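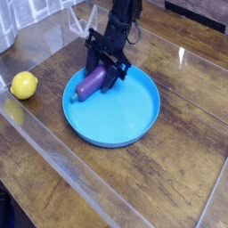 Zadthorpe Allotment & Kitchen Club - members' blog

So the eggplants finally came in, and I have been eating them for most of September. I want to write this down while I still like them, because by October I may have changed my mind.

I took over the half plot by the water tank from Halldóra Vídalín, who moved to the bigger one near the gate and left me a very nice compost heap and a lot of bindweed. She told me not to bother with eggplants. Too windy, she said, and the soil stays cold till June. I bought the seeds anyway (of course I did) and started 15 of them on the bathroom windowsill in little yogurt pots. My husband brushed his teeth next to them for two months and was very decent about it.

Six made it outside. The rest went leggy and fell over, or I forgot to water them the week my sister was here. I put the survivors along the south side of the shed where the boards get warm, and I pinched out the tops once they were knee high, which I found quite hard to do. It feels mean! You raise a plant in your bathroom and then you go at it with your fingernails.

For ages there was nothing. Flowers, yes, lovely droopy purple ones, and then the flowers dropped off. Quang Kiều has the plot behind mine and grows peppers that make the rest of us look bad, and he suggested giving each flower a little flick in the middle of the day to shake the pollen loose. I did feel silly going down the row flicking flowers, but the first fruit set the week after, so I'm a flicker now. It may also have just gotten warmer.

Anyway, cooking. I used to salt my eggplant, every time, in a colander with a plate on top, because my mother did. This year I got lazy and skipped it and couldn't taste any difference with the young ones. The big one I left on too long was seedy and a bit bitter, and I don't think salt would have saved it. What does help is heat. I cut them in thick rounds, brush both sides with oil - more than you think, they drink it - and put them on a tray near the top of the oven at 200 (that's Celsius, our oven came with the house and that's what it speaks). Turn them once. They're done when they're brown at the edges and a fork goes through without a fight.

Then there's Rajkumari Malhotra's way, which she showed us at the August supper. She puts the whole thing straight on the gas burner and leaves it there until the skin is black and papery and it slumps. Prick it first or it can pop. Once it's cool enough to handle you pull the skin off, mash up the inside, and cook it down with onion, tomato, green chili and way more ginger than I would have dared use. I've made it four times since then. The stove top needs a proper scrub afterward, so line it with foil if you care about that kind of thing.

My one flop was the jam. I know. I read that people make eggplant preserves and thought it sounded elegant, and what I got was a pan of sweet gray stuff with seeds in it. Binta Obi tried a spoonful and said it was "interesting with cheese," and she's a kind person.

Next year I'm going to start the seeds earlier and grow a long skinny kind as well as the fat ones, as they seem to ripen faster. I'd like to try them under a cloche until the end of June too. If anybody has a spare one, or a couple of old windows I could lean together, I'm down at the plot most evenings until it gets dark. I also have far too much mint, so bring a bag.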